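Help wanted: gripper testers for our worn pad problem (paid, part time)
Posted 13/08/2026 by Randa Najjar, Grundby workshop

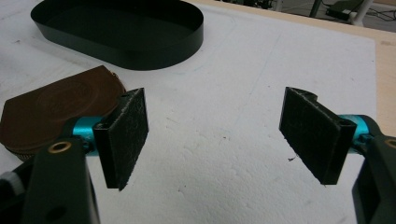
What went wrong with the grippers?
The padding on the fingertips wears out sooner than we planned for, and once it goes, the fingers start dropping things.

So that's the job, more or less! I run the hand tool bench at Grundby, and since March we've had a fault that comes and goes. A gripper picks up a pouch or a tray just fine all morning, then lets one slide right out. We blamed the springs first (wrong), then the person holding it (also wrong, sorry Myung-ja). Then we put fresh pads on one unit and it behaved, so now we look at pads. Black fuzzy ones, with frayed top edges and lint all over them. I know them very well by now.

What I need is 3 people to sit at a table and pick things up, over and over, and write down every slip. You'd be working with soft cases, shallow trays and other small everyday stuff on a white board. Each tester does 3000 grasps, spread over as many shifts as you like, and there's coffee.

You don't need any background in robots. Decent handwriting helps, because the slip log is still on paper, and so does being the kind of person who writes "dropped it, no idea why" when that's what happened. I'd much rather read that than a guess.

A word on safety. One of our people at the Stallden site pinched a finger in March while pulling lint off a pad with the tool still live. She's fine, but the rule now is power off before you touch the pads, every single time, and I will stop your shift if you skip it. Please also tell me if you have a wrist or thumb injury, as the tool gets heavy after a while.

Shifts are 3 hours and pay is $54 each, plus $49 once your full set of logs is in. You must be 18 or over.

To apply, send a few lines about yourself to Randa Najjar or Myung-ja Heo at the Grundby front desk, and put "pads" in the subject so it doesn't end up with the Erkisach invoices.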